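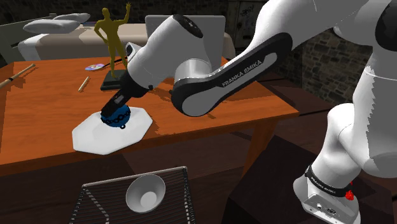
*Figura 1. Escena simulada: brazo Franka con la pinza sobre la esfera azul, apoyada en el plato blanco.*

# Tema 4. ¿Pueden ya las máquinas recoger una mesa?

Apuntes de clase – Robótica de servicio, segundo cuatrimestre
Profesor: Anselmo Palomino
Sesión del 24 de febrero de 2025

Para hoy había que traer leída la ficha de cinemática inversa de enero. Quien no la tenga fresca puede seguir la clase igualmente, pero el ejercicio 2 se le va a hacer cuesta arriba.

## 4.1 La pregunta

¿Puede una máquina hacer las tareas de casa? Es la pregunta que me hacen en todas las cenas familiares y me encanta que me la hagan, porque la respuesta ha cambiado más en unos pocos años que en todos los anteriores de mi carrera. Mi respuesta corta es «algunas, a ratos y con la mesa preparada». La larga ocupa este tema y el siguiente.

Conviene partir la pregunta en dos. Una cosa es la **capacidad**: ¿existe alguna configuración en la que el robot consigue la tarea? Otra es la **fiabilidad**: ¿la consigue cuando cambian el objeto, el sitio, la luz o la altura de la mesa? Los vídeos que circulan por ahí contestan a la primera. A quien tiene que convivir con el aparato le importa sobre todo la segunda.

En una fábrica esto se resolvió hace décadas por el otro lado: se fija el entorno. La pieza llega siempre en la misma orientación, el útil la sujeta y el brazo repite una trayectoria. En un comedor no hay útil ni orientación. Hay un plato cerca del borde, unos palitos cruzados en la mesa, un adorno que nadie ha movido en años y que conviene no tirar.

## 4.2 El caso de trabajo

Durante todo el tema vamos a usar el mismo banco de pruebas, al que en el laboratorio llamamos **Grallico**. Es un comedor simulado en el que un brazo montado junto a la mesa tiene que coger cosas y llevarlas a otra parte. Fijaos en la figura 1: la figura dorada sobre su pedestal negro queda en la mitad del fondo, y el antebrazo le pasa por delante, visto desde esta cámara. Una persona ni se lo piensa. Un planificador tiene que tener ese volumen en cuenta en *cada* configuración de la trayectoria, también en las que la pinza está lejos pero el codo no.

La rejilla negra con el cuenco blanco del primer plano también cuenta. Para el enunciado de prácticas será el destino: «pon la esfera en el cuenco». Seis palabras. Veamos lo que hay dentro.

1. **Interpretar** la orden. ¿Qué es «la esfera»? Aquí solo hay una candidata razonable, una suerte.
2. **Localizar** el objeto con precisión suficiente para cerrar la pinza encima.
3. **Elegir el agarre**: por dónde, con qué orientación, con cuánta fuerza.
4. **Acercarse** sin tocar nada que no toque.
5. **Cerrar** y comprobar que el objeto se queda.
6. **Transportar**, con un cuerpo extra que ahora forma parte del robot.
7. **Soltar** en un recipiente de paredes inclinadas.

Si cada fase sale bien casi siempre, el conjunto sale bien bastante menos. Suponed fases independientes con la misma probabilidad de éxito *p*: la tarea completa tiene probabilidad *p*⁷. Con *p* = 0,95 nos quedamos por debajo del 70 %. ¡Y 0,95 ya es una cifra de la que presumir en muchos laboratorios! La hipótesis de independencia es falsa, claro (un mal agarre estropea el transporte y la suelta a la vez), pero sirve para tener una primera intuición.

## 4.3 Por qué una esfera es mala para empezar

Parece el objeto más sencillo del mundo. Es simétrica, da igual por qué lado vengas y se modela con cuatro números. Pero para una pinza de dos dedos con caras planas tiene su miga:

- El contacto ideal de una cara plana y rígida con una esfera rígida es **un punto**. Dos dedos, dos puntos. Con contactos puntuales con rozamiento, la esfera puede girar libremente en torno a la recta que los une.
- Si los dedos cierran por encima del ecuador, la componente normal empuja la esfera hacia abajo. Con poco rozamiento se escapa.
- Si cierran por debajo, la levantan un poco, pero los dedos corren el riesgo de chocar con el plato.
- Apoyada sobre algo plano, rueda en cuanto un dedo llega antes que el otro.

La nuestra lleva además un relieve en forma de cadena y una pequeña anilla en la parte baja. El relieve puede ayudar o estorbar, según dónde caiga el dedo. A mí me parece un objeto precioso para enseñar – simple en el modelo, traicionero en el contacto.

> **Recordatorio.** La condición de cono de fricción: la fuerza de contacto tiene que formar con la normal un ángulo menor que arctan(μ). En el agarre antipodal, la recta que une los dos contactos debe quedar dentro de ambos conos.

## 4.4 Lo que ve la muñeca

Hasta aquí hemos razonado con una vista general, que es cómoda para las personas. Muchos sistemas actuales trabajan además con una vista cercana a la pinza, y el cambio es enorme.

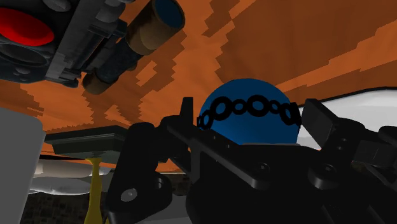 *Figura 2. La esfera entre los dos dedos, vista de cerca en la misma simulación.*

Lo que en la figura 1 quedaba tapado por la propia pinza se vuelve legible: la esfera está entre el dedo izquierdo y el derecho, y la banda de eslabones se distingue muy bien en la mitad superior. A cambio, la parte de abajo de la esfera se esconde tras el cuerpo de la pinza y del comedor apenas quedan retazos. Con esta vista sola me costaría decir dónde está el cuenco.

Tres observaciones que salieron en clase y que merecen quedar por escrito:

**La textura.** La superficie naranja del fondo tiene bandas escalonadas, como de baja resolución. Una red entrenada solo con texturas así puede aprender a fiarse de esos escalones, que en una mesa de verdad no existen. Es un ejemplo estupendo de *brecha entre simulación y realidad*, y la defensa habitual consiste en variar texturas y luces durante el entrenamiento.

**El agarre no se ve.** Que la esfera aparezca entre los dedos no nos dice si está sujeta. Para saberlo hace falta otra señal: apertura medida de la pinza, fuerza, o mover un poco y volver a mirar. Hefin Parri insistió en este punto desde la última fila y tenía toda la razón. Preguntadle por su práctica del año pasado, que daba por buenos los agarres al aire.

**Dos vistas valen más que dos veces una.** La general sitúa y la cercana afina. Cómo combinarlas lo dejamos para el tema 5.

## 4.5 Entonces, ¿en qué punto estamos?

Esta es mi lectura, discutible (y espero que la discutáis):

| Tarea | Mesa preparada | Casa cualquiera |
|---|---|---|
| Coger un objeto rígido conocido | Sí | A menudo |
| Coger un objeto rígido nuevo | Bastante bien | Irregular |
| Meterlo en un recipiente | Sí | Irregular |
| Recoger una mesa entera | A veces | Todavía no |
| Doblar ropa | Despacio | Todavía no |
| Limpiar un adorno frágil | Con mucho cuidado | No se lo dejaría |

Lo que me entusiasma es la segunda fila. Cuando yo empecé, un objeto nuevo significaba una semana de modelado. Ahora se prueba por la mañana y se discute el resultado a la hora de comer. Queda muchísimo trabajo en la columna de la derecha, y es un trabajo bonito, porque casi todo lo que falta tiene que ver con detectar que algo ha salido mal y volver a intentarlo con sentido.

En taller el panorama es distinto. En el seminario vimos el caso de **Maltitine**, la celda de empaquetado: variedad moderada, iluminación propia y una persona cerca que retira lo que se atasca. Ahí un fallo de vez en cuando es asumible. En un salón, con alguien que no sabe de robots, el mismo fallo manda el aparato al trastero.

## 4.6 Ejercicios

**Ejercicio 1.** Con el modelo de siete fases independientes, calculad qué *p* hace falta para que la tarea completa salga bien el 90 % de las veces. Repetid el cálculo permitiendo un reintento en la fase 5, con las demás igual. ¿Qué fase mejoraríais primero?

**Ejercicio 2.** Una esfera de 40 mm de radio se agarra con dos caras verticales y paralelas, a la altura del ecuador. Dibujad las fuerzas y hallad la fuerza mínima de cierre en función de μ y del peso. ¿Qué cambia si las caras están inclinadas?

**Ejercicio 3.** Proponed dos maneras de comprobar el agarre que no usen imagen. Indicad para cada una un caso en que se equivocaría.

**Ejercicio 4 (en parejas).** Lanzad 500 episodios en Grallico con la posición inicial de la esfera aleatorizada sobre el plato. Clasificad los fallos por fase y entregad la tabla junto con 12 fallos comentados. Elegid fallos variados, los interesantes suelen ser los raros.

Entrega en el aula virtual, en un plazo de 14 días. El simulador está instalado en los equipos de la sala Kristiansen. Si al arrancar se queja de la licencia, cerrad la sesión y entrad otra vez.

## 4.7 Para el próximo día

Leed el capítulo de planificación reactiva del manual, hasta los campos de potencial inclusive. Traed también pensada una tarea doméstica que *no* salga en la tabla, descompuesta en fases como en 4.2. El año pasado alguien trajo «cambiar la funda del edredón» y no salimos de ahí en toda la hora.

Tutorías: martes después de clase, despacho Vekunance, segunda planta.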